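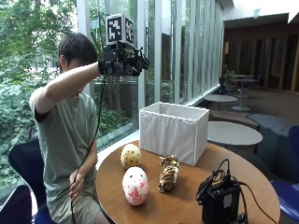

How to Fix a Wobbly Round Table

Last updated: Jun 9, 2022

A table that rocks when you lean on it has one of three problems: the floor is uneven, a foot is worn or missing, or a joint has come loose. Find out which one you have before you buy anything.

Check the floor first

Turn the table a quarter turn and press down on the edge. Then turn it again and press again. If the wobble goes away in one position, the floor is the problem. Old board floors and tile are the usual culprits. You can leave the table where it sits flat, or put a thin felt pad under the short leg.

If the table rocks the same way wherever you put it, keep going.

Check the feet

Clear the top and lay the table upside down on a blanket. Get a second person for this, even with a small table. Pedestal tables are top heavy and roll when they tip.

Look at each foot. Plastic glides crack and fall out. Screw-in levelers work their way up over time. If yours has levelers, set them all to the same height, stand the table up, and lower them one at a time until the rocking stops. Half a turn is often enough.

For missing glides, measure the hole and take one of the old glides to the store with you. The nail-on kind should not go into the old hole unless you fill it first with a glued sliver of wood. Let the glue dry overnight.

Tighten the hardware

With the table still upside down, go over every screw and bolt by hand. Use a screwdriver or the right size hex key and leave the power drill in the box. A stripped hole is a much bigger job than a loose screw.

On a pedestal table, start with the plate where the column meets the top. Snug each screw a little, move to the one opposite, and work your way around. Then check the bolts that hold the legs to the column. Some tables have a long threaded rod up the middle with a nut at the bottom, and tightening that nut may be the whole repair.

If a screw turns and never gets tight, take it out. Pack the hole with toothpicks dipped in wood glue, snap them off level, and put the screw back once the glue is dry. Don't use a longer screw near the top. It can come through the surface.

Reglue a loose leg

If a leg moves in its socket, tightening won't help. Pull the joint apart gently, scrape off the old glue down to bare wood, and test the fit dry. Brush fresh wood glue on both parts, push them together, and clamp with a strap. Wipe off what squeezes out with a damp rag. Leave it for 12 hours at room temperature before you stand the table up, and go easy on it for another day.

After the repair

Check the screws again in December or whenever the heat has been on for a few weeks. Wood shrinks in dry air and the screws loosen. Lift the table when you move it. Dragging puts all the strain on the leg joints.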